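Stonewashing

Stonewashing is a finishing process in which sewn denim garments are tumbled in large rotary washers to soften the cloth and lighten its color. In its original form the load includes pumice stones, which scrape dye from the raised parts of the weave. The term is also used loosely for enzyme washes that give a similar look without any stone.

Background

Most denim is a warp-faced twill. The warp yarns are dyed with indigo and the filling yarns are left white. Indigo does not penetrate cotton deeply under normal rope dyeing, so each warp yarn has a blue outer ring and a pale core. Abrasion removes part of the ring and exposes the core. Seams, hems and pocket edges stand higher than the surrounding cloth and fade first.

Process

Garments are usually desized before washing. Desizing removes the starch applied to the warp for weaving, and a poorly desized load tends to come out with streaks along the fold lines. The stones are then added, commonly at between half and twice the dry weight of the garments. Large stones mark heavy cloth more strongly, while small ones give a finer and more even effect. The length of the cycle sets the final shade.

After washing, stones are removed by hand or over a screen, pockets are emptied, and the load is rinsed several times to clear loose grit. Softener may be added to the last rinse. Light blue shades generally call for a separate bleaching step, with sodium hypochlorite or potassium permanganate, followed by neutralization.
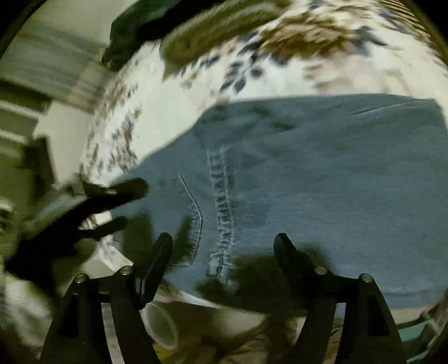
Barbara Sadowski disputes the usual account of light shades, arguing that bleach is blamed for strength loss that mostly occurs earlier, during long stone cycles, and that mills rarely test the cloth between the two stages.

Enzyme washing

Cellulase enzymes loosen surface fibers and release the indigo bound to them. Acid cellulases act quickly but promote backstaining, the redeposition of loose dye on white yarns and pocket linings. Neutral cellulases are slower and stain less. Many laundries combine a reduced stone load with enzyme.

The Tramine laundry at Brultthorpe changed to a neutral enzyme process after a trial covering 3,974 garments. Of these, 115 were rejected for uneven shade and 6 for torn belt loops. The plant kept one stone line for heavyweight orders.

Wear and waste

Pumice breaks down in use and leaves a fine sludge that can block drains and must be settled out of the wastewater. The stones also wear the drum lining and damage buttons and rivets. Synthetic abrasives last longer but cost more at the start.

See also: Acid wash; Backstaining; Rope dyeing; Sanforization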